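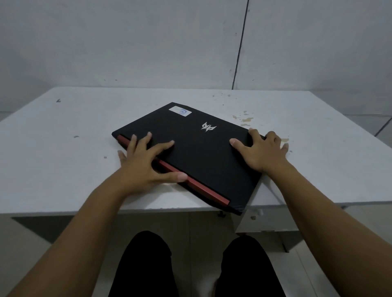

Support > Returns and Trade-In > Phone Inspection Checklist

We use cookies to remember your region and language. Accept / Manage settings

Foldable and Slide-Screen Phones: Intake Inspection

Used at the Cunddale and Grastgate counters. Fill in one sheet per phone. Mark each line OK, FAULT or N/A and write the comment next to it. Comments below are from the sheet for a Brilulico slide-screen handset taken in at Grastgate in January.

BEFORE POWER ON

1. Battery swelling. Lay the phone face down on the glass plate. It should not rock. If it does, stop, do not charge it, and put it in the sand box.
OK. Sits flat.

2. Back cover seated on all sides.
FAULT. Lifted at the lower left corner, a fingernail goes in. No sign of glue from an earlier repair.

3. Charging port clear, no bent or dark contacts.
OK after cleaning. Lint packed at the back of the port. Wooden pick only, no metal tools.

4. Liquid marker in the SIM slot.
OK. White.

5. Screen film. The factory film on a folding or sliding panel is part of the screen. Do not peel it, even if the edge has come up.
OK. Small bubble at the top, less than 4 mm. Left alone.

POWER ON

6. Starts without the charger connected.
OK.

7. Account lock removed by the customer at the counter.
OK. Customer had forgotten the passcode and reset it from another device. Allow extra time for this.

8. Panel movement. Run 40 full open and close cycles from the service menu. Listen for grinding. Stop if the panel stalls.
FAULT. Slow on the way down from cycle 14 onward. No grinding and no stall. Same result with the battery full.

9. Crease or ripple visible with a plain gray screen at full brightness.
OK. Faint ripple along the bottom, within limits on the Nuttall grade card.

10. Touch response over the whole panel, open and closed.
OK closed. Open, one dead strip near the lower edge. Wrote it up under line 8 as well, could be the same cable.

11. Earpiece, front camera and sensors work in both positions.
OK. The proximity sensor took a second try with the panel down.

12. Charge cycles, from the service menu.
Nearly 700. Record the number shown. High count alone is not a fault, but the battery gets tested again at the bench.

13. Temperature after ten minutes on the charger. Warm is fine. Too hot to hold is a FAULT, unplug at once.
OK.

RESULT

Pass / Bench / Refuse: BENCH

Comments: Send to Nuttall with the panel closed and the travel lock on. Ship in the rigid box, since the padded envelopes let the panel slide in transit and we have had two come back cracked. Customer was told the trade-in price is on hold until the bench report is in. Customer kept the SIM and the case.

Note for both counters: the old sheet asked for the cycle test on line 8 with the charger connected. Please run it on battery and throw out any old copies.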